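Posted in: Workshop log, Faults and fixes
August 23, 2023
4 comments

The right arm dropped its grip again at the end of June, and I have finally traced it, so this is the write-up for anyone running the same sort of two-arm table. It is mostly a story about a cable and a default setting. The default setting is the part that worries me.

The task is simple. One arm holds a thin stick and stirs or pushes at what is in the bowl, the other steadies the bowl by the rim. We use dry noodles because they are cheap and sweep up easily. The controller is a Tristesum board, the grippers are driven over a serial line that runs down the outside of each arm, and the whole lot is started from a set of scripts I inherited from the Trarkdale bench and have been patching ever since.

The symptom was that the right gripper would stop answering part way through a run. The arm carried on moving. The fingers stayed wherever they had last been told to go, for a while, and then opened fully with no command in the log.
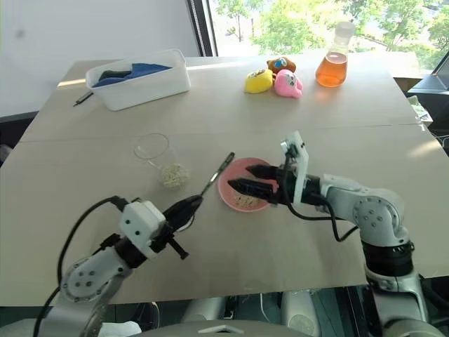
I first blamed the power supply. The opening looked like a brownout: lose the supply, lose the holding current, restart, run the start-up routine, which opens the fingers to find the end stop. So I logged the supply voltage at the gripper end for a full afternoon and it never moved enough to matter. The gripper failed twice that afternoon with the supply flat as a table.

Next was the software. I went through the script line by line looking for a stray open command and found none. I did find a retry loop that swallowed errors. When a status read failed, the loop waited, tried again, and wrote nothing to the log unless every attempt failed. I changed it to record each failed read and ran the same motion over and over with the bowl empty. By the end of the session it had recorded 393 failed reads, nearly all of them on the right arm, and nearly all of them with the wrist turned well in towards the middle of the table.

That pointed at the cable. It leaves the wrist, hangs in a loop and comes back in further down the arm. With the wrist at the far end of its turn the loop pulls tight at the connector. I unplugged it, pushed back the sleeve and found one conductor broken inside its insulation, close to the crimp. It made contact when the cable hung slack and lost contact when it was pulled. A multimeter on the bench shows nothing wrong unless you bend the thing while you measure, and I had measured it straight in June and passed it. My mistake.

The broken wire explains the lost replies. It does not explain the opening. For that I had to go to the gripper's own settings, where there is a communication timeout. If the gripper hears nothing for 5 seconds it goes to a 'safe' state, and on ours the safe state was set to open. I can see the reasoning if you expect fingers to get trapped. With an object held above a table it means that a communication fault becomes a falling object, and we keep a glass flask on that same table. The arm should also have stopped, and it did not, as the script only checked the arm's status and treated the gripper as an accessory. 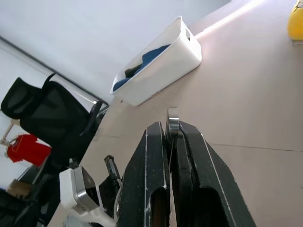 Wrist view of the gripper, fingers nearly closed, with the cloth bin on the table behind.

Changes made so far:

New cable on the right arm, with a longer loop and a proper clamp so that the connector takes no load. I replaced the left one as well, although it tested fine when flexed.

Timeout state changed from open to hold, at reduced force. I can still pull my hand out at that force. I checked with the glove on first and then without.

A failed read is now logged every time. After 3 in a row, both arms stop where they are and wait for somebody to clear the fault by hand.

Start-up no longer opens the fingers unless the operator confirms it. This is slower and slightly annoying.

The retry loop came from the Czarnecka version of the scripts, so if you have a copy of that, look for it. The Clemetti branch has the same loop under a different name.

One thing is still open. Stopping both arms together is right for this task, but for a handover, where both grippers have hold of the same object, I am less sure — a hard stop on one side can load the other before it has settled. I have put in a short ramp for now and will measure the force at the fingers before I trust it. Until then handovers are switched off on this table.

Filed under: grippers, cabling, safe states
Shared 5 times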